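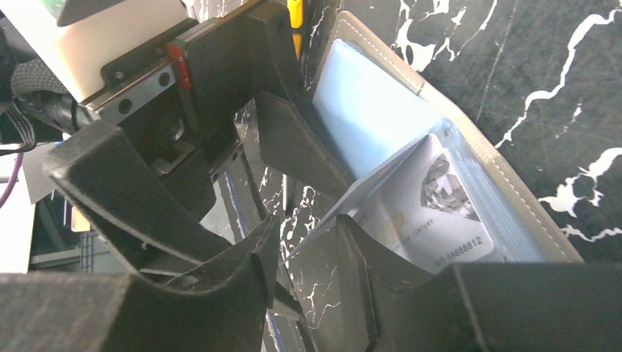 How to compare two sets of gripper fingers on a two-arm bench

Print this page | E-mail this page

By Benedetta Colombo

If you have printed a new set of fingers and want to know whether they are better than the old ones, picking up a foam block won't tell you much. Most fingers can pick up a foam block. Use something flat and floppy that people handle every day. We settled on a card wallet with clear sleeves inside, because it has a stiff cover, soft pages and an edge that lies close to the table.

This page sets out the way we do it at Denell. You will need two arms, a camera at the wrist, a fixed camera that takes in the whole table, and a set of fingers to compare with your own. Ours were the Grundow fingers, which have a hooked shape, and the older Karaki ones, which are straight.

1. Fit the fingers

Switch the arm off before you change anything. Take the old fingers off the carriage, fit the new ones and do the screws up by hand first. Close the jaws slowly and check that the tips meet along their length. If they cross, back the screws off and start again. Tighten fully only when they meet.

Printed fingers vary a little from one print to the next. Write the print number on the inside face with a paint pen, or you will mix the sets up. We did, and lost an afternoon's results.

2. Set the opening and the closing force

Open the jaws to the same width for both sets. In the Elex controller the closing force is a plain number with no unit. We start at 300 and go down in steps of 30 until the wallet slips. Note the last setting that held. Do this for each arm separately, even if the arms are the same model. Hongmei Zhong found that our two arms differed by one full step.

3. Check the cables

Move each arm by hand through the whole path of the test. Watch the loops of cable at the wrist and the elbow. They should move freely and never pull tight. A cable that drags will shift the tip by a few millimetres, and you will blame the fingers for it.

4. Test one arm alone

Put the wallet down open, with the cover flat against the table. Lower the gripper until the tips are just clear of the surface, then close. Try it on the cover first, then on a single sleeve page. The sleeve is the harder of the two. A page that is slightly lifted already is easy to take, so smooth the pages down between tries or your numbers will look too good.

Turn the wallet a little each time. We use a strip of tape with angles marked on it, but by eye is fine if you are only after a first idea.

5. Test both arms together

Bring the arms in from either side so that the fingers point at each other. Let one arm take hold and keep still, then bring in the second. Stop both as soon as the second has closed and look at the camera view before you go on. 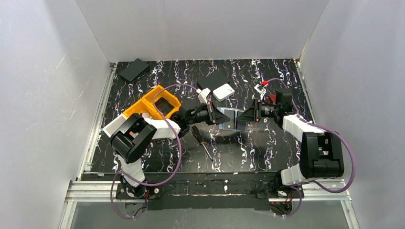 Both grippers at the clear panelled item, with the tips over its left and right sides.

Look for the tips overlapping the item by the same amount on each side. If one is further in than the other, correct the starting position of that arm and leave the force alone. Casimiro Montoya likes to add a slow pull of a few millimetres at this stage. It shows up a weak hold quickly, but don't do it with anything you mind tearing.

6. Write down the results

For every try, note the finger set, the arm, the force, the angle and one of three results: held, slipped or missed. Don't add a "nearly held" column - it fills up and you can't do anything with it afterwards.

We logged 3,489 tries over the winter, and 2,392 of them were with one arm. The hooked fingers did better on single pages. On the closed wallet the straight ones were just as good, and they are quicker to print.

If you change the camera position part way through, start a new sheet.

Related items
- Choosing a wrist camera for close work
- Printing fingers: which way up?
- Elex controller: saving and loading force settings
- Keerthana Naidu on keeping cables out of the way
- Hand-guiding two arms without getting them tangled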